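Intro to Robot Software, Unit 7
Language-conditioned pushing and the control loop
Notes by Marisol Arango. Revised Mar 5, 2021.

Read the Unit 6 notes on frames first. If your calibration from Unit 6 is off by more than a few millimeters, nothing in this unit will behave, so fix that before you come to the lab.

7.1 What the software is given

The program gets three inputs on every tick: the latest camera image, the current position of the tool tip in the board frame, and a short text command. It returns a 2D step for the tool tip in the board plane. Height is held fixed by the lower-level controller during pushing, and the policy never touches it. The wrist angle is also fixed.

A command is a plain sentence, such as "push the red star toward the yellow hexagon" or "separate the green blocks." The command can change while the arm is moving. Your code must read the newest command on every tick and drop the old one. Do not queue commands. Several groups last year queued them, and the arm kept finishing pushes that the user had already canceled.

7.2 Rates and timing

The low-level controller and the policy run at different rates. The policy is slow, because it has to process an image. The controller is fast, because it has to keep the arm smooth. Between two policy outputs the controller interpolates toward the last target.

In our setup:

Policy: 11 steps per second
Command check: every policy step
Watchdog: stops the arm if 2 policy steps in a row are missing

Time stamps matter more than rate. An image that arrives late describes where the blocks were, and the tool has moved since then. Log the capture time of each image, and log the time the action was sent. When you plot the difference you should see a narrow band. If you see a slow upward drift, a buffer is filling up somewhere, usually in the image reader. Keep only the newest image.

7.3 From pixels to the board frame

The camera looks at the board from an angle, so the far edge looks shorter than the near edge. A homography takes care of this for points that lie on the board surface. It does not take care of points above it. The top of a block will map to a spot farther from the camera than the block really is, and the error grows with height.

There are two ways to deal with this. You can estimate the contact point of each block with the board, or you can detect the top face and apply a correction for the known block height. The Fletora code in the course repository does the second. If you use it, check that block_height in the config matches your set.

Anything above the board needs separate treatment. A block at the tool tip is above the surface, and running it through the board homography gives a wrong position. Use forward kinematics for the tool and anything at its tip.

7.4 Blocks, colors and groups

Every block has a color and a shape, and commands normally use both. Color alone is often not enough. On the board used for this unit, "the blue one" could mean the prism behind the green star and cylinder, or it could mean the cube at the tool tip. "The star" could be green or red. Your parser should return all candidates that match and leave the choice to a later stage, where position can be used.

Groups are harder than single blocks. We define a group by distance: two blocks belong together if the gap between their outlines is under a threshold, and groups are the connected parts of the resulting graph. The threshold is 40 mm in the starter code. Blocks that touch will sometimes come out of the segmenter as one blob if they share a color, so split by shape before you build the graph. The two yellow blocks next to the red star are a good test of this.

Occlusion is the other common problem. The prism is partly hidden by the blocks in front of it. A detector that needs a full outline will lose it or report a center that is too far back. Compare your detections across several frames before you trust a single one.

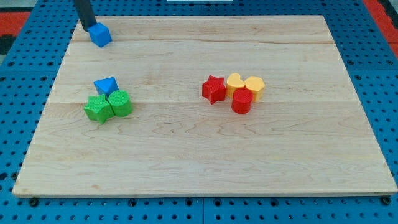
7.5 Planning a push

A push has an approach and a contact phase. For the approach, pick a point on the far side of the block from the goal, offset by the tool radius plus a margin. Move there without touching anything else. For the contact phase, move toward the goal and correct at each step.

Pushing is not stable. If the tool is off center, the block turns and slides off to one side. A cylinder rolls around the tip very easily. A star may catch in one of its notches, and then it is steadier than you would expect. Short steps and frequent correction work better than one long push.

When the block is part of a group, the approach point is often taken up by a neighbor. The planner has three options:

1. Choose another approach angle and accept a longer path.
2. Push the neighbor out of the way first.
3. Push the whole group and sort it out in open space.

The starter planner only knows option 1. For the assignment you will add option 2. Qistina Kusuma's notes from June have a worked version of the search, with the cost terms written out. They are in the Prurnavero folder.

7.6 Logging

Save one record per policy step. Each record needs the image time, the action time, the command text, the tool position, the action, and the block list as your detector saw it. Do not save only the runs that went well. The 106 episodes in the class set include failed ones, and these are labeled so that you can use them for testing your success check.

The success check should not use the same detector as the policy if you can avoid it. If the detector swaps two blocks, both will agree and the score will look fine.

7.7 Assignment

Part A. Replay any five episodes from the class set and plot image delay against time. State whether you see drift.

Part B. Write group_blocks() and test it on the still images in the unit folder. Try at least two thresholds and report what changes.

Part C. Add option 2 from section 7.5 to the planner. Run it in simulation first. Brayan Palomino has to sign off on the simulation run before you book the arm.

Hand in code and a one-page write-up. Questions about the grading go to Ruth Correa. Questions about the simulator go on the course board.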